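Subject: Re: [clallamum-vb] Court times and van for the Kabbaj tournament

Trilok Bhatt wrote:
> Do we still play Stusanen first? And is the entry fee
> paid? My daughter's form says 4 p.m. check-in.

Check-in is at 4, first match right after, on court 2 of the old gym. Stusanen is our second match. The fee was $210 and it is paid. Van rental came to $91, so please bring your share to practice.
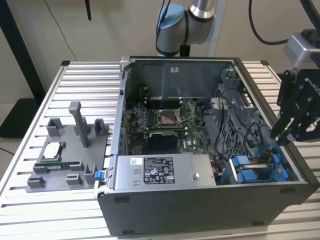
Dell tower, side panel off

JV does not travel this time. Coach wants them at the home gym for serve receive, same hour as usual. Knee pads and both jerseys go in the player's own bag. The white jersey is for pool play. If your player needs a ride home from Kabbaj, write to me off list by noon the day before.

The Nevatico bracket will be posted once pool play is over. The top two teams in each pool go on.
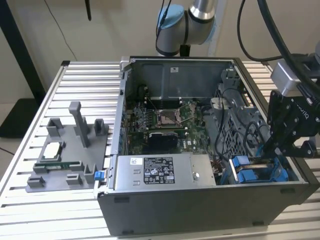
Trilok again, two more things. Last October they moved us to the back court without telling the parents, so please check the sheet at the door. And can we pay the van share by check?

> Checks are fine. Make them out to the club.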